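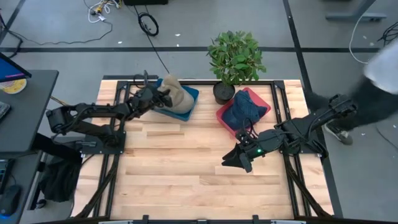 Can a pair of low-cost arms assembled in a shared workshop learn to handle soft cloth? With a rigid table and a modest set of demonstrations, the Calura build reached a usable level on single items, though its results fell when two items were in play.

4.2 Workshop Trials

Figure 3. Two-arm cell during cloth handling, Calura build.
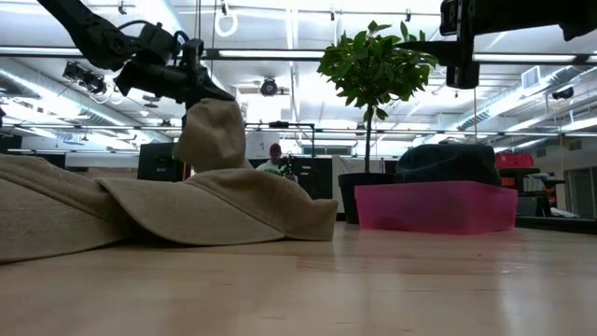

Each trial began with the cloth placed by hand and ended when the operator judged it settled or when 33 seconds had passed. We recorded 488 demonstrations at the Giraldo workshop, all of them in August, and set aside 100 for evaluation. Six were discarded after a wrist cable came unplugged. Grip force was left at the Brondis default throughout. Members of the workshop continued their own work during recording, and no attempt was made to control the lighting.

Related articles
Table Stiffness and Arm Drift in Home-Built Cells
The Esby Gripper: Parts, Printing and Assembly
Cable Routing for Small Two-Arm Systems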